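### 3. Materiales y condiciones de almacenamiento

#### 3.1. Selección de las fundas

El envejecimiento de las gomas de tenis de mesa se ha estudiado sobre todo en relación con el uso: abrasión por contacto con la pelota, depósito de polvo, transferencia de grasa cutánea. El periodo de almacenamiento ha recibido menos atención, pese a que una pala de aficionado pasa la mayor parte de su vida útil guardada. En este apartado se describen los tipos de funda considerados y el protocolo con el que se acondicionaron las muestras.

Se distinguieron dos familias de fundas. La primera agrupa las rígidas, de carcasa moldeada y cierre perimetral, representadas por el modelo Clestik. La segunda reúne las flexibles de tejido, con el contorno de la pala y un panel interior que puede ser liso o de malla. Dentro de esta segunda familia se tomaron el modelo Arkonura, de panel liso, y el modelo Plividach, de malla. La forma general de una funda con contorno de pala y panel interior de malla se aprecia en la figura 1. Las fundas rectangulares con capacidad para varias palas quedaron fuera del estudio por la dificultad de fijar un volumen interior comparable.

**Figura 1.** Funda negra con forma de pala, parcialmente abierta, con panel interior de malla roja y plateada; junto a ella, pelota blanca.
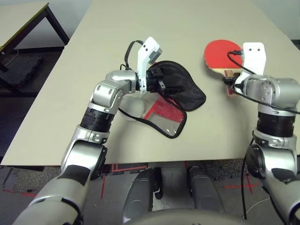

El volumen de aire encerrado es la variable que más diferencia a ambas familias. En las fundas rígidas permanece casi constante con independencia del contenido, mientras que en las flexibles depende de la presión ejercida sobre el tejido y de la posición de la solapa. Para limitar esta segunda fuente de variación, todas las fundas flexibles se almacenaron en horizontal, con el cierre completo y sin carga encima. Valentin Ammann realizó el montaje de todas las muestras, de modo que la colocación de la pala dentro de la funda no introdujera diferencias entre operadores.

#### 3.2. Palas y gomas

Las palas se montaron con una misma madera y una misma referencia de goma lisa con esponja, ambas del fabricante Bilgin y procedentes de un único lote. El encolado se efectuó con adhesivo de base acuosa en capa simple. Tras el prensado, las gomas se recortaron al borde de la madera y se limpiaron con agua destilada y paño sin hilos. No se aplicó lámina protectora, porque su presencia modifica el intercambio de humedad en la superficie y habría enmascarado el efecto de la funda. Las palas de control se dejaron sin funda en la misma cámara, apoyadas por el canto del mango.

#### 3.3. Acondicionamiento

Las muestras permanecieron 600 horas en cámara climática, con una humedad relativa del 70 %. La temperatura se mantuvo en el valor nominal de la sala durante la fase estable y se redujo 5 °C en la fase nocturna, con transiciones lineales. Este ciclo pretende reproducir el régimen de un local deportivo con calefacción intermitente, en el que la humedad absorbida por el tejido durante la noche se libera parcialmente hacia el interior de la funda al subir la temperatura.

La inspección visual de las gomas y la medida de fricción se hicieron fuera de la cámara, sobre tableros claros y mates, dado que los fondos oscuros dificultan la detección de fibras desprendidas y de zonas con pérdida de brillo. El tono del tablero, beige claro (figura 2), se mantuvo en todas las sesiones de inspección. La iluminación fue difusa y se evitó la incidencia directa, que produce reflejos en las gomas nuevas y conduce a sobrestimar el brillo residual.

**Figura 2.** Tablero de tono beige claro, con objetos pequeños cerca del centro.
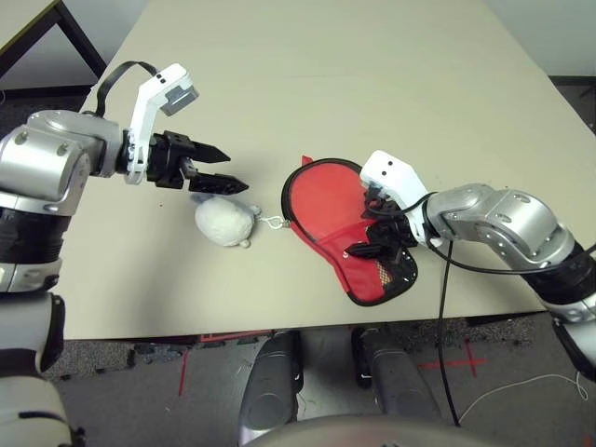

El coeficiente de fricción estático se determinó por plano inclinado, con un patín de acero pulido cuya masa no se modificó entre ensayos. Cada cara de la pala se midió en el centro geométrico y en la zona próxima a la punta, donde la esponja suele presentar mayor dispersión de espesor. El patín se limpió antes de cada lectura y se descartaron las medidas en las que el deslizamiento se iniciaba con giro. El tiempo transcurrido entre la apertura de la funda y la primera lectura fue de aproximadamente 2 minutos, intervalo suficiente para retirar la pala sin tocar la goma.

#### 3.4. Limitaciones del protocolo

El procedimiento no contempla la presencia de sudor en el mango, que en condiciones reales aporta humedad a la funda después de cada sesión de juego. Tampoco se reprodujo el roce de la goma con el tejido durante el transporte. En las fundas con panel de malla este roce se concentra en los hilos que sobresalen del plano, por lo que cabe esperar un patrón de desgaste distinto del observado con panel liso. La presencia de pelotas en el mismo compartimento puede además separar localmente el tejido de la goma y alterar la circulación de aire; en el ensayo todas las fundas contenían únicamente la pala.

Por último, los resultados se refieren a gomas lisas con esponja. Las gomas de picos largos presentan una relación entre superficie expuesta y masa muy diferente, y su comportamiento frente a la humedad no puede inferirse de los datos que se presentan en la sección 4.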